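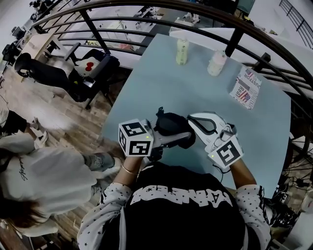
Film & Television Desk

Long Count, Short Room

Most of Nernon takes place in a single dispatch office on a single night, and the film gives its crew very little to hide behind. Director Katherine Zapata wrote the script for five actors and one set. It runs as a thriller about a freight company whose night trains stop answering the radio. The trains themselves are on screen for less than two minutes.

The production was put together by Trondero, a company known until now for television drama. The budget was set before the cast was, and it decided a good deal. Location work was dropped in the second draft. A chase through a switching yard became a phone call. Zapata says she rewrote that call 3 times and shot it once, in a single setup, with Jhosep Salazar at the desk and the other voice fed live into his earpiece from the next room.

"If the other actor is recorded, you can hear the gap," she says. "The person at the desk starts waiting for the line to end. I wanted them to be able to interrupt each other."

The two voices overlap for much of the scene, and that caused trouble later on. Sound editor Wálter Espinoza had clean tracks of both performances but no silence between them, so any picture cut had to fall where both lines could survive it. He and editor Jhonatan Zapata (the director's brother) logged the scene by syllable. The finished version has one cut, on a breath. 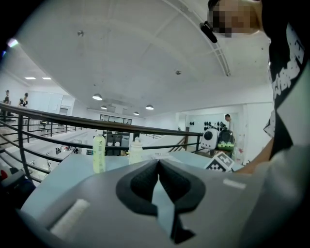
3 min read

Salazar plays Correa, the dispatcher, as a man who is good at his job and not much else. It is a narrow performance and a controlled one. He keeps his voice at the same level for the first hour, and when it rises the change is small enough that a viewer with the volume low may miss it. The supporting cast is given less. Yhon Cáceres, as the shift supervisor, has to carry most of the exposition, and some of his speeches still read as paragraphs from an earlier draft.

The photography is plain. The camera stays at seated eye level for the first two acts and moves to standing height in the third, when Correa leaves his chair. Lenses were kept to a set of 2, both fairly long, so the back wall always looks closer than it is. The train board on that wall was built as a working prop. Its lamps were run from a cue list of 1697 changes, keyed to the script, and the actors could read the state of the line from it during a take. Salazar asked for this in rehearsal.

Less convincing is the music. The score enters early, under scenes that were already tense, and twice covers radio chatter that the plot depends on. Espinoza says the mix was settled in November and that he would have preferred a lower level in the second act. The version submitted to festivals kept it as it was.

The ending has divided early audiences. It answers the question of where the trains went and leaves open who gave the order. Zapata shot a further scene that settled the matter, then removed it after a test screening. The missing scene ran about four minutes and may appear on the home release, which Trondero has not yet scheduled.

Nernon opens in a small number of theaters first, with a wider release to follow if the numbers hold. It is best seen in a room with a good center speaker.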